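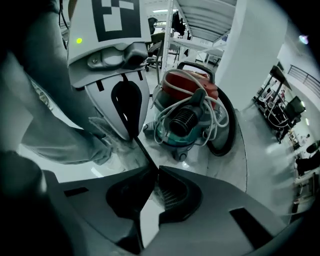 Pale glove, light grey sleeve.

Guides > Workshop basics > Gloves

Search guides Go

How to put on, wear and take off disposable gloves

These notes cover thin disposable gloves for light bench work: cleaning, gluing, handling parts that mark easily. They are no use against heat or sharp edges, and for solvents you need to check the maker's chart first.

Choosing a size

Measure round your palm at the widest point, leaving out the thumb, and compare it with the table on the box. Sizes differ between makers. I take a medium in Gallano and a large in Clemetti. If the fingertips are baggy you will drop small screws, and if the cuff won't reach your wrist bone the glove is too small.

Putting them on

1. Take off rings and trim any ragged nails.
2. Wash your hands and dry them fully. Damp skin is the usual cause of torn gloves.
3. Pull one glove out by the cuff and check it for splits.
4. Slide your fingers in together, then the thumb, and draw the cuff down over the wrist.
5. Do the other hand. Smooth the fingers from the tip towards the palm.

For wet jobs, tuck the cuff under your sleeve if your arms will be pointing down, and over it if you will be reaching up.

While you work

Change gloves when you move from a dirty job to a clean one. I also change after 32 minutes of steady work — an odd number, but it is what our old bench timer was set to. Don't touch your phone or face.

Taking them off

Pinch the outside of one glove near the wrist and peel it off inside out. Hold it in the gloved hand. Slide a bare finger under the other cuff and peel that one down over the first. Bin the pair and wash your hands.

Storing

Keep boxes shut, away from windows and heaters. A box of 300 lasts our bench nearly 17 weeks. Write the opening date on the lid.

Written by Annapurna Thomas. Size notes checked by Nithin Mudaliar, 2020-07-21.

Contact | © Varghese Workshop Guides | Back to top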